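# Chapter 6: Showing the Task by Hand

Chapter 5 dealt with robots that are given their movements as a list of positions. That works well when the part is always the same shape and always in the same place. It works badly for cloth, cable, bread dough and most of what is found in a kitchen or a laundry. In this chapter the movements come from a person, who does the task while the machine's side of it is recorded.

There are two common ways of doing this. In the first, called teleoperation, the operator moves a controller or a second arm and the robot copies the motion. In the second, the operator holds the gripper and does the job directly, with no robot arm present. The recordings are used later to train one. Sections 6.2 and 6.3 take these in turn.

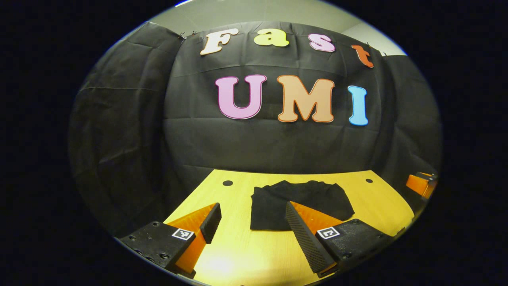
Hand-held collection depends on the camera more than anything else. It is fixed to the gripper and moves with it, so the learner gets its picture of the job from close to the fingertips. A wide lens is normally used. It bends straight lines, and the far edge of a table comes out as a curve, but it keeps both fingers and the work in view together. The square black-and-white markers at the base of the fingers have a plain use: software finds them in each picture and works out from their positions how far the gripper is open. Cloth is a good first material for students. A black garment lying on a light table is easy to pick out, though its folds are harder to see than they would be on a pale one, and the same garment in front of a black backdrop can lose its outline when it is lifted.

## 6.1 What counts as a demonstration

A demonstration is one complete attempt at a task, from a stated start to a stated finish. Both must be written down before recording begins. "Fold the shirt" is too loose. "Start with the shirt face down, sleeves out; finish with it folded in four and both fingers clear of the cloth" can be checked by someone who was not there.

The worked example in this chapter is the Clenitz folding set, recorded over one July by Huiling Hou and Zhuoran Deng. It holds 1871 attempts, of which 1044 were kept. Most of the rest were dropped for one of these faults:

- the operator stopped part way to think
- a free hand came in to straighten the cloth
- the gripper was moved too quickly and tracking was lost
- the start position did not match the written one

The second fault is the hardest to cure. People tidy cloth without noticing that they do it. Deng's answer was to have new operators keep the other hand in a pocket for their first 70 attempts, and those attempts were not used for training.

Speed also matters. A person folding at home works faster than the recording can follow, and a person who is told to go slowly often goes in jerks. Aim for a steady pace with no pauses, and practise it before switching anything on.

**Before you read on.** Choose a task you do every day with two fingers and a thumb. Write its start and finish in one sentence each, then give them to a partner to carry out. Keep what you have written, as you will need it in Section 6.2.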